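Sorting the Fruit Before It Goes in the Bowl

Monday, January 22, 2024

Readers of this site will be aware that the winter entries are devoted chiefly to the keeping of food at home. The present entry concerns mixed fruit bought in small amounts, and the arrangements adopted in this household for looking it over before any of it is put away. It replaces the short note published last May, which dealt only with apples and has since been withdrawn.

The earlier practice was to empty every bag from the Rakstead market straight into one large bowl. Soft fruit was bruised by hard fruit, and anything past its best remained out of sight at the bottom until the smell gave it away. A good deal was wasted in this manner. Fruit is now set out in a shallow open box on the table, in a single layer, and is examined piece by piece.

The box is of plain cardboard with a red rim. It is low enough for the hand to reach every corner, and its sides prevent a round orange from travelling across the tablecloth and on to the floor. Tomatoes are included in the sorting, as they are bought on the same errand and spoil in much the same way. A pear is always lifted clear of the rest before a decision is made, the underside being the part most often overlooked.

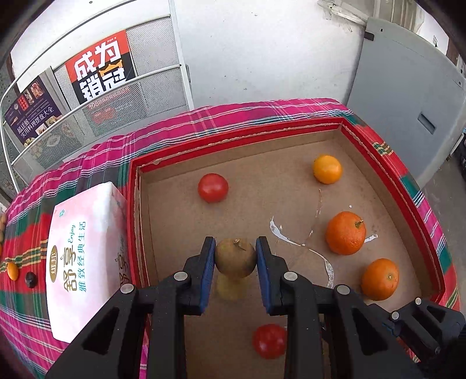 The order of work

Pears are dealt with first. A gentle press beside the stem is sufficient; if the flesh gives there, the pear should be eaten that day. A firm pear is left out at room temperature and looked at again in the morning.

Tomatoes follow. They are kept out of the refrigerator unless very ripe, and are stood with the stem end down where space allows. Any with a split skin are set aside for soup.

Oranges and mandarins require less attention. They should feel heavy for their size. A soft patch or a musty smell is reason enough to remove a piece at once, and its neighbours should be wiped and dried. The remainder will keep well in a cool cupboard, although the smaller ones seldom last long in this house for other reasons.

Plums and kiwifruit are left until the end. Both are purchased hard more often than not, and both ripen sooner in a paper bag with a banana. It is advisable to write the day on the bag. Plums mark easily and should be picked up singly, with no other fruit resting on them.

Twenty minutes is allowed for the whole task, and ten will do when the shopping has been light.

The table and what stands on it

The plaid cloth has been retained in spite of one or two comments received. It is washable, and it softens the landing of anything that is dropped. Tissues are kept within reach for wiping, and very small fruit may stay in a clear plastic container until its turn comes. Cookery books belong on the rack behind, away from juice.

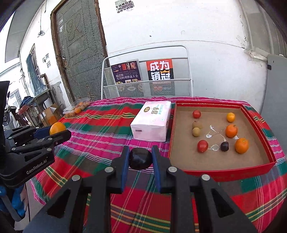

Fruit that has been passed as sound is then moved to its proper place without delay. Leaving it in the tray overnight was tried for a week and is not recommended, as the first person down to breakfast will generally take the best plum and put back a worse one.

A correspondent in Tranuritz has enquired whether the fruit ought to be washed before sorting. The practice here is to wash each piece shortly before it is eaten, as damp skins encourage mould. Where washing beforehand is preferred, every piece should be dried thoroughly with a clean cloth. The same reader asked about lining the box with newspaper. No objection is seen to this, provided that the paper is changed each time.

The next entry will deal with the storage of onions and potatoes, which should be kept apart.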